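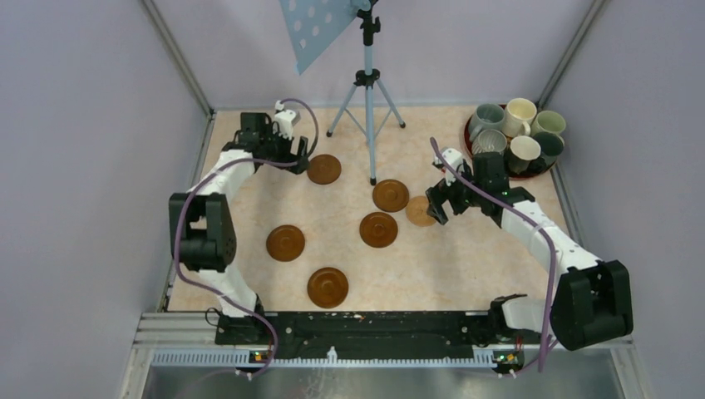

Opening. Tonight's talk is on setting a tea table for a group, and I'll keep it to the coasters and the tray. Most of us put the mugs down first and go looking for coasters after the ring is on the wood. Say this slowly: coasters first. Start the way this table starts, with six round ones scattered over the top and the mugs still on their tray. Most are chocolate brown and one is a smaller, paler caramel. A mixed set is fine. Mine at home come from three different shops.

Ask for hands up: who owns a full matching set? (Wait.)

Next point, the layout. We tried this at the Mekine hall in November for 34 people and it went badly, everyone reaching across each other. What worked later at Villanueva was rows. Pick the side of the table nearest the chairs and lay the coasters there in two columns. Leave a hand's width between them so that handles don't knock. Then bring the cups over one at a time, starting at the back so your sleeve isn't dragging over the ones already down.
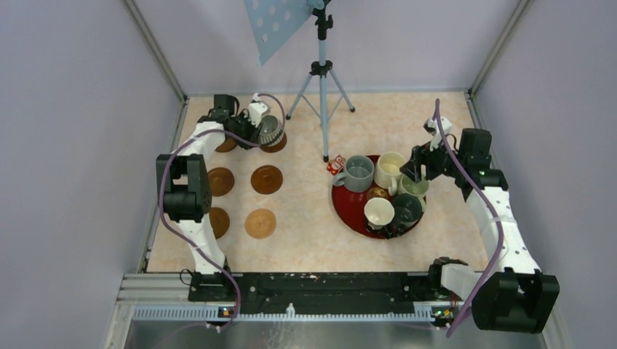 Two columns of three on the left, tray on the right.

Mention the tray. Keep it on the table while you set out, within easy reach. A tray with a rim is worth the extra few dollars. Ours was bought at Jotness and has lasted well. Don't stack mugs on it, even if you're short of room. Make a second trip to the kitchen.

If someone asks about cork: it soaks up drips but it stains, and the colour never comes back. Glossy coasters wipe clean but can stick to the bottom of a mug.
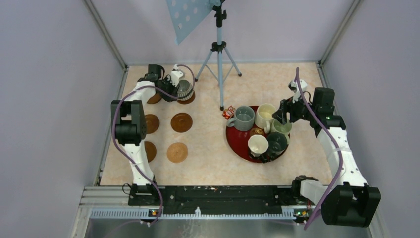 Cups with a saucer don't need a coaster as well. Mugs always do. If the cups are all different, and they usually are, let people pick their own and remember it.

Last bit, packing up. Mugs back on the tray, coasters wiped and dried before they go in the tin. Point to the handout by the door. The Vosia group meets in the same room next month, so please leave the tables where they are.

Questions, then the kettle.

88 shares | 4 comments

I was at the Villanueva one. Rows made a big difference.

Do you put felt on the bottom of the glossy ones? Mine scratch.

Felt works, but glue it right to the edge.

Could you post the handout too please?

Contact us | © Vosia 2018 | Back to top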